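Ondton 仿真包用了两周，随手记一下

先说结论，免得有人翻到底：能用，场景做得比我想的好，文档很烂，价格嘛……看你拿来干嘛。

背景。我手头的小车一直在真机上调导航，撞墙撞到心疼，轮毂都换过一次。十月份想说算了，还是老老实实上仿真。自己搭场景搭了三个晚上，门框怎么都对不齐，碰撞体还漏，车从墙里钻过去了。放弃。于是去看现成的。

看了两家。Tuncer 的那个便宜，但只有仓库场景，货架一排一排，我做家用的，用不上。另一个就是 Ondton，室内家居，模型包是 Bakanari 做的，平台跑在 Clatudance 上面。名字一堆，刚开始我也绕晕了。简单讲：账号在 Clatudance 注册，场景在 Ondton 买，出了问题两边互相推。后面会说。

价格

基础包 3,000 一年，含 5 套户型。我买的就是这个。再往上有个大包，16 套户型，要单独询价，我没问，估计问了也买不起。

试用有，两个小时，是从注册那一刻就开始倒计时，不是从你打开场景开始！我注册完去吃了个饭，回来剩一半不到。气。

安装

装起来倒是快。下载慢，挂了一晚上。依赖有一个版本冲突，官方文档写的那个版本号是旧的，照着装必报错，我在论坛翻到别人的帖子才搞定。降一个小版本就行，别的不用动。

显卡要求写得很保守，我这张老卡也跑得起来，画质开低，帧率够用。风扇声音很大，夜里跑的话建议把门关上。

场景质量

重点说这个。我最先跑的是走廊，窄，一头通到玻璃门，左边还有柜子占地方。家里最容易卡住车的就是这种地形，所以我一般拿它当第一关。

画面是很素的那种，墙就是一片平的颜色，地面浅蓝，亮得有点晃眼，第一眼以为材质没加载出来。我反正不做视觉识别，看两天就习惯了。要拿来训练视觉模型的，建议先试用再掏钱，跟真实家里的光差得有点远。

不过摆设是给了的，台面上有包有书，墙上挂了电视，右边墙根还有个灰色的矮家伙，凳子还是台阶我也没分清，反正对车来说就是个障碍物。这种贴着墙的矮东西最烦，我真机的雷达装得高，经常扫不到，仿真里正好拿来测。

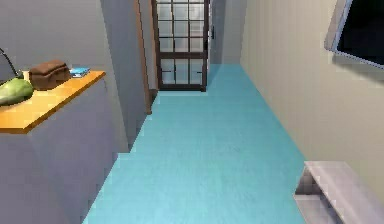 导航实测

默认参数直接跑，走廊这关第一次就蹭柜子了。膨胀半径太小，自带的配置是按很小的底盘给的，我的车宽一圈。改大，又不肯走了，停在原地转圈，觉得哪儿都过不去。来回调了一下午，最后局部和全局的代价地图分开设才顺。

这点要夸，换参数不用重启整个场景，热加载，改完存一下就生效。我自己以前搭的那套每次重启要等好久，等着等着就去刷手机了，然后一晚上就没了。

雷达仿真还行，噪声可以自己加。默认是零噪声，干净得离谱，一定要记得开，不然调出来的参数上真机全废。别问我怎么知道的。

里程计打滑的模拟比较弱，只有一个总系数，不能按地面材质分。我家一半地砖一半地毯，这个就没法还原。发了邮件去提，回复说"已记录"，然后就没有然后了。

玻璃门这个要单独讲。真机的激光打到玻璃上会穿过去，仿真里默认当成实墙，扫得清清楚楚。想要接近真的得自己去改材质的反射属性，藏在三级菜单里，文档一个字没提。我改完以后地图上那头就空了一块，规划器一门心思想往外冲，哈哈，跟真机一模一样的毛病。

客服

分两半。Ondton 这边回得快，当天，态度也好，但是懂技术的好像不多，问深一点就让我去找 Clatudance。Clatudance 那边工单排队，排了好几天，回我一句请联系场景供应商。行吧。

后来那个问题我自己解决的，是坐标系的朝向和我的驱动反了，加个负号。

值不值

做扫地、送餐、小底盘这类室内导航的，值，光省下来的搭场景时间就回本了。做机械臂的先别急，柜子门我试了打不开，就是个壳子，包和书也是固定死的，推不动。商品页上写"可交互"，我理解的可交互跟他们理解的可能不太一样。

学生的话等打折，或者几个人凑一个号，协议里写了允许 2 台机器同时在线，再多会踢人。

还没试的：多车同时跑，还有带电梯的那套户型。等我把手上这版参数搬到真机上再说，这几天在等新的轮子到货，快递停在中转站不动了。

有在用的可以留言，尤其是打滑那块有没有什么野路子，我想抄一下作业。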